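Home | About us | Services | Prices | Contact

Print this page | E-mail this page

About Skemley

Skemley is a small company which helps families to put their clothes in order. Reshma Kekana started it in her own apartment, and today we are 6 people. We come to your home, we fold with you, and we leave you a wardrobe where you can find things.

We work on the bed, as most people do at home. Knitwear takes the most patience – the sleeves go in first, and the care label should be read before anything is put away for the season. 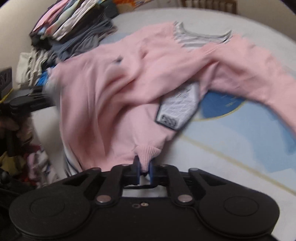
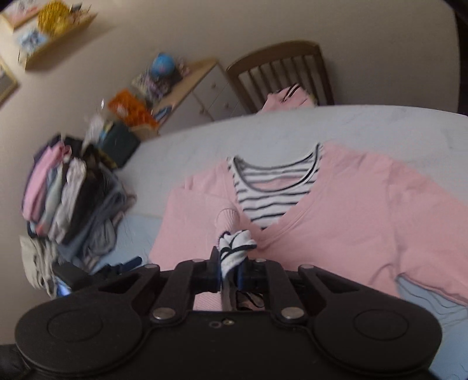
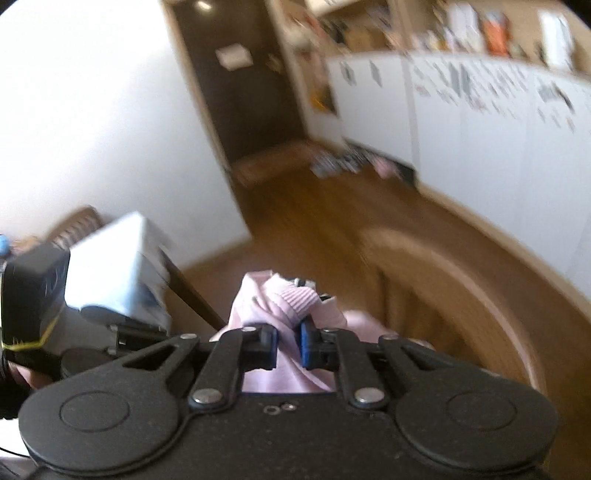 Pink knitwear, with ribbed cuffs.

How we work

A first visit is 40 minutes and has no cost. Jonalyn Dagdag looks at your closets and asks which clothes you wear every week. After this she writes a plan, and you decide if you want to continue. We do not throw away anything without your permission.

Last year we visited 200 homes. In March we also begin evening visits, until 8 p.m. – please write to us early if you would like one.

Print this page | E-mail this page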